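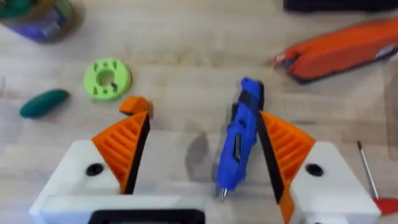
Nusrat Sheikh said the tide gauge at Perkau was reading high by 6 millimetres, and that it had been doing so since March.

Moura checked the log. The datum had been levelled twice from the brass pin on the harbour wall, and both runs closed. He told her the gauge was fine.

"Then the pin has moved," she said.

He drove out on Friday with the staff and the tripod. The reference mark was at the Hegazy quarry, 2256 metres inland, set in granite. He carried the line down the road in short sights, booked each one in pencil, and reached the wall at low water. The pin was down by 6.

He ran it back to the quarry to be sure. The misclosure was under a millimetre.

Sheikh answered on the second ring. He read her the figures and she wrote them down without comment.

"Is the wall sinking or the harbour?" she asked.

Moura looked along the row of sheds, the fuel tank, his father's house at the end with its kitchen light on.

"I'd need another mark," he said, and went to unpack the staff again.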